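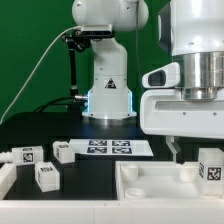

Draltport Hilfe > Drucken und Papier > Etiketten und Vorlagen

Markerbogen und Würfeletiketten: Maßhaltigkeit und Reflexe

matt_schwarz
Do, 26. Juli
423 Aufrufe

Ich drucke quadratische Schwarz-Weiß-Marker, einmal als Bogen mit vier Stück im Raster zwei mal zwei, einmal als Einzeletiketten für weiße Würfel. Der Bogen liegt auf einer schwarzen Tischplatte, die Würfel werden auf den Seitenflächen beklebt. Kantenlänge der Würfel: 28 mm.

Zwei Probleme:

1. Die gedruckten Marker sind kleiner als in der Datei angelegt. Der Fehler ist auf allen Ausdrucken gleich.
2. Der Toner glänzt. Bei flachem Lichteinfall hellen die schwarzen Felder auf, und die Erkennung fällt bei einzelnen Markern aus. Auf den Würfeln ist es schlimmer als auf dem Bogen.

Drucker ist ein Irken-Laser, Papier normales Kopierpapier, die Etiketten sind Gerix 313 (weiß, seidenmatt). Ausgegeben wird über PDF. Laminieren wollte ich den Bogen eigentlich auch noch, damit er sich nicht wellt. Spricht etwas dagegen?

randlos_nein
Zu 1: Im Druckdialog steht die Skalierung vermutlich auf "An Seite anpassen". Auf "Tatsächliche Größe" umstellen und prüfen, ob der Treiber nicht zusätzlich skaliert. Die beiden Einstellungen sind unabhängig voneinander. Danach mit dem Messschieber über das schwarze Quadrat messen, Außenkante zu Außenkante, in beiden Richtungen. Laserdrucker haben in Vorschubrichtung oft eine kleine Abweichung. Sind die Werte ungleich, die Vorlage in dieser Achse korrigieren. Ist der Fehler sehr klein, den gemessenen Wert in die Software eintragen und fertig.

Zu 2: Nicht laminieren, jedenfalls nicht glänzend. Die Folie macht genau das Problem größer, das du loswerden willst. Schwereres, mattes Papier nehmen, das liegt von selbst plan. Ecken mit doppelseitigem Klebeband fixieren -- kein Klarsichtband über den Rand, das spiegelt ebenfalls.

Bei den Würfeln auf den weißen Rand achten. Der Marker braucht rundherum eine helle Ruhezone. Wer das schwarze Quadrat bis an die Würfelkante zieht, hat vor einer schwarzen Tischplatte keinen Kontrast mehr. Bei 28 mm würde ich auf jeder Seite mindestens 2 mm frei lassen, besser mehr.

toner_und_co
Sprüh halt Mattlack drauf. Koo matt geht, hab ich auf Brettspielteilen.

matt_schwarz
Skalierung war es, der Treiber hatte eine eigene Einstellung. Das Quadrat misst jetzt in beiden Richtungen gleich. Mattlack auf einem Reststück probiert: Das Etikett hat an einer Ecke Blasen geworfen, kann auch am zu dicken Auftrag liegen.

randlos_nein
Wahrscheinlich. Dünn und in mehreren Gängen, zwischendurch trocknen lassen. Und vor dem Aufkleben lackieren, solange das Etikett noch auf dem Träger sitzt. Die Würfelflächen vorher mit Isopropanol entfetten. Zuschneiden erst nach dem Lackieren, mit Skalpell und Stahllineal, sonst zieht der Lack unter die Schnittkante.

Noch ein Punkt: jede ID nur einmal vergeben, auch über Bogen und Würfel hinweg. Doppelte IDs fallen beim Kleben nicht auf.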